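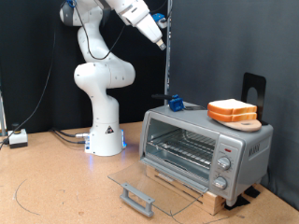
Speaker notes: Jurnent starter kit, hands-on review (October meetup)

Slide 1. Hi everybody, thanks for coming. I'm Honeylyn Fajardo, I run the demo bench at Espiritu, and for the past month I've been playing with the Jurnent kit. You get the arm control software, a library of starter tasks and email support. (Ask who has an arm at work already. Wait for hands!)

Slide 2. The toast task. It comes with the kit and I love it, because everyone in the room knows what a toaster oven does. Bread slice, wire rack, glass door that folds down. The rack is the hard part — thin wires, a tight opening, and a slice that can end up tilted. Switch to the wrist view now and let people look for a second.

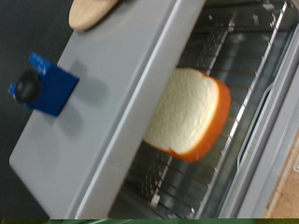 Can you use your own oven with it?
Any small oven with a fold-down door should do, but plan on an afternoon of setup, and write to Wendiler first if yours has a stiff hinge. They're the ones who sell the kit here.

Slide 3. What I liked. Setup took me about 40 minutes, and that's with me stopping for coffee. The menus are in plain words. I could pause a task, nudge the arm over and carry on, which saved me a lot of swearing around that glass door. 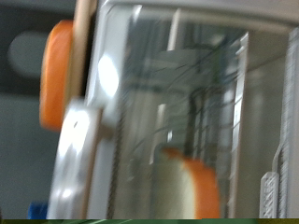

What I didn't like, and I told Wendiler this too: the manual skips right over glass. You have to dig into the settings to slow the arm down near it, and the default speed made me nervous. I keep it at 20 percent now.

Slide 4. Money. The kit is $2000, arm not included, and support is another $100 a month after the first year. I looked at Onar too. Nice people, nice screens, but no kitchen tasks yet — so for me it was an easy pick.

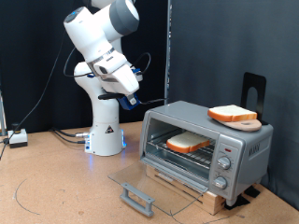 If you only want to try it, ask Wendiler for the loan program before you buy anything. Then questions, and remind folks the sign-up sheet is by the door.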